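About Flaldale Bench

Flaldale Bench is a small test shop in Akcombe. We compare grippers, arms, cameras and controllers for companies that are about to buy them, and we write up what we find. 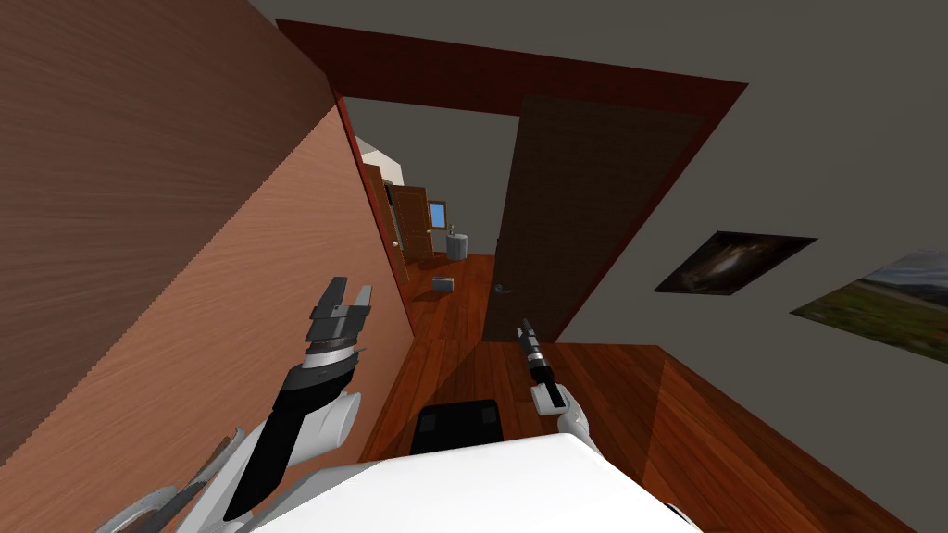 The shop was started by Muchen Jiang, who had spent several years fitting arms to packing lines and had grown tired of choosing parts from spec sheets. Two grippers can list the same stroke and the same force and still behave very differently on a door lever or a thin cardboard box. There was no easy way to find that out before the purchase order went in. Muchen bought a used arm, borrowed three grippers, and put the first comparison on this site in April. A few readers wrote in to ask about grippers that weren't on the list, and two of them sent theirs.

We now have 4 people on staff and a single large room with a bench along each wall. Muchen still runs the gripper work. The rest of us handle cameras, controllers, simulation and the reports, and we trade places when one job gets busy.

What we test

Most requests are for parallel grippers. Clients want to know which finger shape to use, how much the fingers flex under a side load, and how well the gripper holds when the arm comes in a few degrees off. We also test arms for repeatability and reach, wrist and head cameras for lag and field of view, and controllers for how they deal with a dropped connection.

Doors take up a lot of our time. A door asks for a grip, a turn and a long pull, and the arm has to stay clear of the door edge through the whole swing. Short wide fingers are steady on a lever but tend to run into the door face. Long narrow ones get in behind the lever easily and then bend. Round knobs are a separate problem and we score them separately.

How a comparison runs

Every comparison begins in simulation. We load the robot model into one of our house layouts, which have doors, hallways and small things left on the floor, and run each gripper through the same list of tasks. On a two-armed robot we will often mount a different gripper on each side, so that both get the same torso, the same controller and the same room. Then we swap sides and run it all again. Left and right arms don't always reach the same way, and the first time we skipped the swap we had to take a report down and redo it.

We also tilt the head camera on purpose. Some controllers assume a level view and lose the handle once the picture leans. If a client's robot is going to drive over ramps or thresholds, they should know that early.

A gripper gets 100 tries at each task in simulation. The best ones move to the bench, where each gets 20 tries on real hardware. The bench numbers are nearly always lower. We print both sets side by side and don't average them.

The simulator we use is our own build, called Ekley. It started as a set of scripts for checking reach and has grown since. It is good at reach, collisions and camera placement. It is not very good at friction, and soft finger pads in particular come out looking better than they are. Any result that depends on pad grip is marked in the report as bench only.

Our door rig is named Xu. It is a steel post with a swappable door panel, a spring we can tighten, and mounts for most common levers and knobs. Since it was built it has been through 757 logged pulls, and the hinge has been replaced twice.

What you get

A report has the task list, the settings, the full table of tries, and notes on every failure we could explain. Failures we couldn't explain are listed too. We send the Ekley scene files with it so your own team can run the same tasks again.

We don't sell hardware, and we don't take a commission from anyone who does. Makers may send us parts at no charge, but they see the report at the same time as everyone else. If a maker finds an error in our settings, we rerun the test and leave the old result up with a note next to it.

What we don't do

We don't certify anything for safety. We don't test suction cups, welding tools or anything over the payload of our own arms. We can recommend against a part, but the final choice and the fitting are yours.

Visiting and sending parts

Visits to the Akcombe room are by appointment. Please write first through the contact form and tell us which arm you use, what flange it has and what you want the gripper to pick up or open. If you are sending a gripper, pack the cable and the mounting screws with it. Missing screws are the most common cause of a late start here, and the odd sizes take us a week to get.

Page last updated December 26, 2018.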